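From: Nkrumah Kwofie
To: tidybots list
Subject: Re: [tidybots] Bedroom round, where are we?

Hi all,

Answering Ileana's questions in order, with her mail quoted in pieces so that I can't skip the awkward ones. Short version for people reading on the tram: Flolley does bins and Flolley does pillows, and I would like everyone to stop adding tasks until after the Schouten Cup. 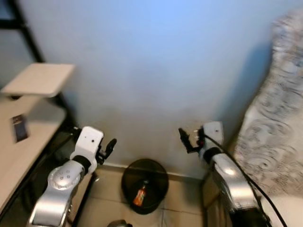

Orange bottle in the bin, and the gray pillow in the other one. 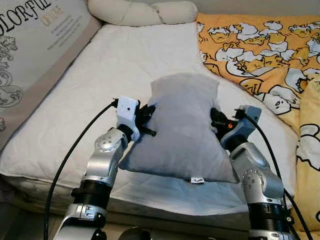 1. The bin task

> On Thursday, Ileana Filip wrote:
> Can somebody tell me what counts as a finished bin run? The rules
> say "object disposed of" and then nothing. Does the bottle have to
> lie flat? Do the arms have to go home? Last year we lost points
> because the judge was still waiting for something to happen.

I asked Wilma Van den Broek, who is writing the score sheets this year. The object has to be inside the rim and both grippers have to be empty. Leaning is fine. A bottle propped at a slant against the side scores the same as one lying down, so please no more code to make it lie down. Veerle B., I am looking at you, and at the branch called "bottle-nap".

The arms do not need to go home, but they have to hold still for the judge. Gimus currently has no idea when it is done. It finishes the drop, thinks it over, and goes back to check on the bottle like a nervous parent. Out of 69 practice runs we would have been marked down on 24 for this alone. I have put in a crude stop: fingers open, nothing commanded, end of run. It is ugly and it stays.

2. The pillow task

> Also, is the pillow really a two-arm job? It's small. One gripper
> could surely take it by the corner and we'd save a lot of
> coordination trouble.

One gripper can take it by the corner, yes. It then swings. We had a good look at this in May and Veerle V. still has the notes, under a title I won't repeat on a list the faculty can read. Squeezing from both sides is slower and the pillow bulges up in the middle like a loaf, but it goes where the arms go.

Two things to watch. First, the tag on the seam. If the pillow starts tag side down, it hangs underneath when you lift and is out of the way. If it starts on the side, a finger may land on it, and I don't trust a grip on a tag. Start it tag down in practice, then we'll do the mean versions later. Second, lift low. A hand's width above the mattress is plenty. Points are for placement and there is no height bonus, whatever you heard from the Porko team.

3. Practice data

> How many runs do we have now, and are they any good?

We have 43 pillow runs I would show to a stranger. The bin runs are the 69 above, good and bad together, so whoever trains on them should filter first. The log from the last session alone is 3570 lines, most of them the same warning from the right wrist. I have read it so you don't have to. It wants a firmware update. It will get one in June.

If you re-record, leave the room as it is. The egg blankets stay on the bed. I know they're loud. The policy has seen them in every pillow run and I don't want to find out this month how much it depends on them. Same goes for the big printed cushion.

4. Who does what

> I can do one evening next week but not as the only person there.

Good, then you're with Veerle Verschueren on pillow starts. Veerle Boersma takes the bin, standing start, bottle only. I'll fix the stop condition properly if I get time, and otherwise I'll give it a more respectable variable name. Please write your full surname in the booking sheet. "Veerle, 7 pm" has now brought us two Veerles once and none twice.

Still open: who has the spare gripper cable? It was in the drawer with the tape and now there is only tape.

Nkrumah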